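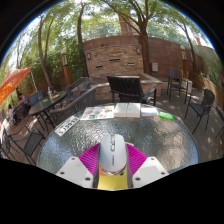
Working Outside: Study Habits at Oveson Hall

Our group wanted to know whether students at Oveson study longer outdoors. We sent a short survey to 864 residents in April, and 59 kind souls wrote back – more than we had dared hope for! 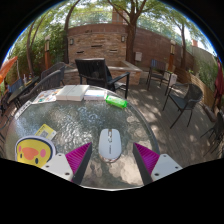
Figure 2. Wireless mouse on a patio table.

Shade mattered most to people, then a place to plug in. Glare came up in 18 replies, many of them wonderfully grumpy.

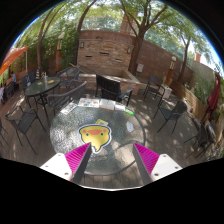 Paper notes are still dear to many of our readers, who told us they like to spread everything out before an exam. A round table such as this one, with papers along its far edge, gives them that room. We would love to repeat the survey in the fall.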